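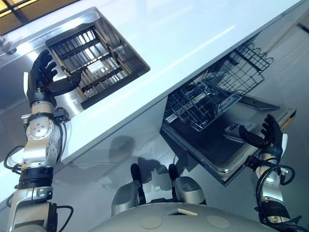

4.2 Controller comparison on the dishwasher station

We compared two arm controllers on the same two-armed robot, with the same hands and the same head camera. The first, Rultbridge, is a joint-space position controller that follows the operator's commands with a fixed stiffness. The second, Hjaltested, is an impedance controller that lowers stiffness when the estimated wrist force rises above a set limit. Both ran on the onboard computer and took input from the same teleoperation software (Ziva).

The station was a kitchen counter with a sink and a dishwasher below it. We chose it for the difference in working height between the two arms. The left hand works at the sink while the right works near or below the level of the counter, and the operator has to switch attention between them. The right arm also has to pass close to the door and the racks, and contact there is common even with a skilled operator.

Joyce Kaijage and Farzana Naqvi operated the robot. Each used both controllers in alternating blocks of 24 trials, and neither was told which controller was active. A trial began with both arms at rest and ended when the right hand reached its target position at the dishwasher with the left hand held over the sink. We logged 1720 trials in total. Trials stopped by a network fault were dropped and rerun at the end of the same block.

Latency from operator command to first joint motion was around 138 ms for both controllers. We do not treat it as a factor in what follows.
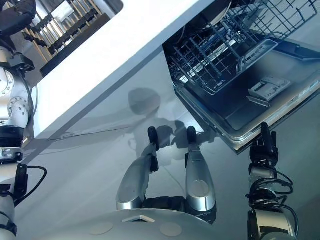 Why was the stiffness limit not tuned separately for each operator?
Separate tuning would have mixed operator skill with controller behavior. We set the limit once during pilot runs at the Ferninlow lab and left it alone.

The two controllers were close on free-space motion. Operators reached the sink side with the left hand at about the same speed under either one, and in the exit survey neither reported a preference for that part of the task. The difference appeared on contact. Under Rultbridge, a light touch on the door edge often grew into a push that tripped the torque stop, and the operator had to back the arm out by hand command. Hjaltested gave way at the same point and the trial usually continued. The cost was a small sag in the wrist after contact, which made the final approach less exact.
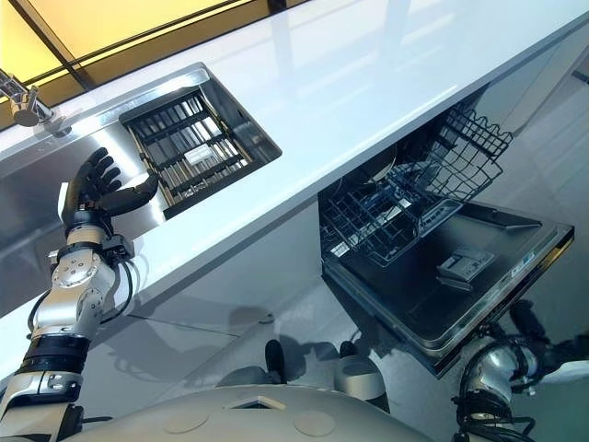

Torque stops were not spread evenly over the workspace. Most of them came from the right arm, and most of those happened when the hand was low. The door folds down flat, and the arm can end up under it, as in Figure 3. From there a straight upward command drives the forearm into the door. The dense cabling on that arm makes this worse by adding width that the collision model does not include. We repeated 3 blocks with a padded collision model for the right forearm. Stops fell under both controllers, and the gap between them narrowed but did not close. Results in Section 4.3 use the original model unless stated otherwise.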